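Looking after stone worktops, papered walls and the bits in between

Most kitchens end up with a mix of surfaces, and most of the damage done to them comes from treating them all the same. A spray that suits a tiled splashback can dull polished marble, and a cloth that is fine on marble can lift the edge of wallpaper. The tips on this page are sorted by surface. They come from our own kitchen and from letters sent in by readers over the years.

Daily cleaning of stone

Use warm water, a drop of plain washing-up liquid and a soft cloth. Wring the cloth out well. Wipe once with the soapy cloth, once with a clean damp one, then dry with a tea towel. The drying matters most in hard water areas, where drops left overnight leave a pale ring that looks like a stain but is limescale.

Do not use vinegar, lemon juice or any descaler on marble or limestone. They contain acid, and acid eats the polish. The dull mark left behind is called an etch, and no amount of cleaning will take it off, as the surface itself has changed. Granite is tougher, but there is no need for vinegar there either.

Cream cleaners are gritty. Keep them for the inside of the sink.

If limescale has built up round the base of a tap that sits in marble, go at it with a plastic scraper or an old bank card held nearly flat. Work dry. It is slow, but it comes away in flakes if you are patient. An old toothbrush gets the last of it.

Stains on stone

First find out what you are dealing with. Tea, coffee and wine leave a brown or pinkish mark. Oil leaves a darker patch with no colour of its own. Rust is orange and usually follows the shape of whatever stood there, often a tin or the foot of a plant stand.

For tea and coffee, make a poultice. Mix bicarbonate of soda with water until it is as thick as peanut butter, spread it over the mark a finger's width beyond the edge, cover it with cling film and tape the film down. Leave it for a day. Take off the film, let the paste dry out fully, then lift it with a plastic scraper and wipe the stone clean. Pale marks often go in one round. Old ones may need three or four.

For oil, the same paste works, but it helps to dab the patch with neat washing-up liquid first and leave that on for ten minutes. Cornflour will also draw out a fresh spill if you get to it quickly. Heap it on, leave it an hour and brush it off.

Rust is hard to shift from marble and the products sold for it are mostly acid. Ask a stone mason before you try one.

Always test in a corner, and that goes for bicarbonate too on a very dark, highly polished top. It can leave a slight haze which needs buffing.

Sealing

Drip a little water on the worktop and leave it for ten minutes. If it is still sitting up as a bead, the seal is sound. If the stone beneath has gone dark, it is time to reseal. Try it in several places. The stretch beside the kettle usually goes first, then the edge of the sink.

Clean the top the evening before and let it dry overnight. Put the sealer on with a lint-free cloth in small areas, leave it for as long as the tin says and no longer, and take up every trace of the extra. Sealer left to dry on the surface goes tacky and then cloudy. If that happens, wet it again with fresh sealer, wait a minute and wipe hard.

We have used Vida stone sealer for the last two tins and have no complaints. The Duketti one does the same job but smells stronger, so open a window. A 995 ml tin does our kitchen twice with some left in the bottom. Write the date on the lid with a marker pen.

Pans and boards

Stone copes with heat better than laminate does, but a pan straight off the hob can still crack it at a weak point, most often by the hob or sink cut-out where the stone is narrow. Use a trivet. Cork ones are quiet and do not scratch.

Cut on a board, always. Marble will mark, and it blunts knives very fast. A damp sheet of kitchen roll under the board stops it sliding about.
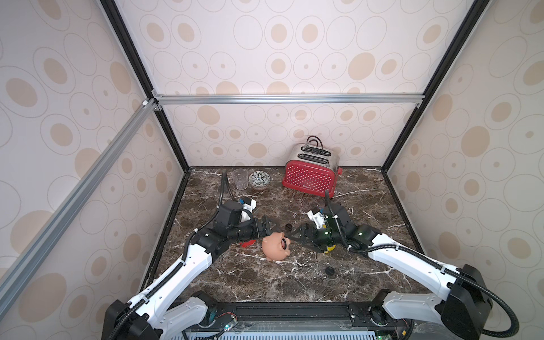 Cekdale, August

Marble with patterned paper behind it

Veined brown marble is forgiving from day to day. White and tan streaks break up the surface, so crumbs and water spots hardly show, and for the same reason it is easy to miss a sticky patch. Run the flat of your hand over it after wiping. Your hand will find what your eye does not. A torch laid on its side on the worktop does the same job for rings and smears.

Pale paper behind a dark top is less forgiving. Pinks and beiges pick up splashes of tea and fat, and these turn yellow if left. On a busy print such as ovals or rings you may not notice until there is a whole band of it along the bottom. Look along the wall from the side once a month.

Check what sort of paper you have before you get it wet. The label on the roll carries a wavy line or lines. One wave means it can be sponged when wet paste gets on it and not much more. Two waves mean washable, and three mean it will stand a good wipe. If the label has gone, dab a hidden spot with a damp cotton bud. If the paper darkens, treat it as not washable.

For washable paper, use a barely damp sponge and work from the bottom up. Dirty water running down over a dry wall leaves streaks that are harder to clean than the first mark was. Blot dry with a towel and do not rub across the joins.

For paper that cannot be washed, use a ball of white bread with the crust off. Knead it until it holds together and roll it lightly over the mark, turning to a clean face as it picks up dirt. A soft white pencil rubber does for small scuffs. For a grease spot, hold brown paper over it and press with a warm iron, no steam, for a few seconds at a time, moving to a fresh bit of paper each go.

Lifting edges

Paper lifts first where it meets the worktop and at the corners of the room. Do not pull at it to see how far it goes. Slide a little ready-mixed border adhesive behind the flap with a small artist's brush, press from the stuck side towards the loose edge and wipe off what squeezes out. Hold it with low-tack tape for a couple of hours.

If it keeps lifting, damp is getting in from below. Look at the sealant between worktop and wall. A split you can barely see will let in a surprising amount of water each time the top is wiped.

To replace sealant, cut along both edges of the old bead with a sharp blade and pull it out in strips. Clean the gap with white spirit on a rag for most worktops, but on marble use methylated spirit. Put masking tape above and below before you start. Run the new bead in one steady go, smooth it with a wet finger and take the tape off straight away, while the sealant is still soft. Buy one marked as safe for natural stone. The ordinary kind can bleed oil into marble and leave a dark line that never goes. We use Plomis neutral cure in clear, shade number 2496. Their brown is 3223, and it dries darker than it looks on the nozzle.

Metal trims and rails

Aluminium strip is common now for shelf edging, hanging rails and corner trim. It scratches easily and it does not like strong cleaners. Oven cleaner, soda crystals and anything for drains will turn it grey. Dishwasher tablets do the same, so do not be tempted to soak loose fittings with one.

Soapy water is enough for most of it. For a dull patch, make a thin paste of cream of tartar and water, rub along the length with a soft cloth and rinse. Never rub in circles on a brushed finish. Grease that has set in a groove comes out with a wooden skewer wrapped in a bit of damp cloth.

Black trims show dust and water marks more than silver ones. A dry microfibre cloth is best for dust. If a painted black strip has been chipped, touch it in with a fine brush and enamel model paint, two thin coats, and keep your cloth away from it for a day or so.

Check the screws on rails and brackets twice a year. Small ones work loose from the weight of whatever is hung there. Nip them up by hand. A power driver will strip the thread in soft metal before you have let go of the trigger.

Cloths

Wash them at 40 with no fabric softener. Softener coats the fibres and leaves smears on stone, and it stops microfibre picking up anything at all. Wash microfibre away from towels or it comes out covered in fluff.

Keep one colour for worktops and another for floors. Throw a cloth out when it still smells after a wash. Old cotton pillowcases cut into squares make the best drying cloths for marble, and they can be hemmed or just left to fray.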